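Water dispenser and seating in a shared room: where would you put things?

Posted by Monano, 14/08/2019

We've got the use of a big room with a marble floor and I'm so pleased with it! It has an orange seat with a stripy black and white blanket, white walls, and a dispenser that takes the big clear jugs. Trouble is, bags get dumped anywhere, cables cross the floor and bottles end up all over the place. I've got 27 people using it over a month and a budget of £600. What would you sort out first?

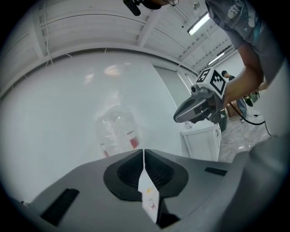

Replies

Seren Prothero
Lovely room to work with! Start with the bottles. Get everyone to write their name on theirs (a strip of masking tape will do) and give them one shelf by the dispenser. I did ours in February with a plank and 2 brackets and it's still going strong.

Then the cables. Run them along the wall wherever they'll reach, and buy some of those rubber covers for the bits that have to cross. White cables on grey marble are easy to miss when you're carrying a drink.
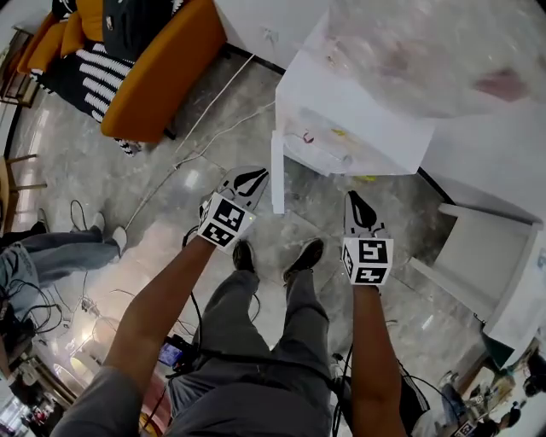
Keep the blanket, by the way! Stripes with orange are brilliant together, and a washable throw saves the seat from all sorts. Mine goes in at 30 with the towels.

Moffat
hooks. loads of hooks

Orine
Agree with Moffat, hooks are great, but put them low enough for heavy bags or people go back to using the floor. We fitted 5 doubles by the door and I can't tell you how much nicer it feels walking in.

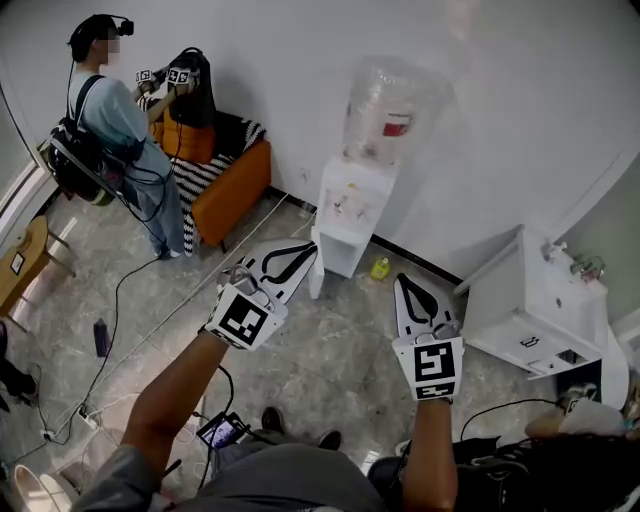
I'd also leave clear floor by the dispenser so you can swap the jug without climbing over rucksacks. A full one is a real weight, so bend your knees! And a rubber mat under the tap is worth every penny on marble, where drips get very slippery.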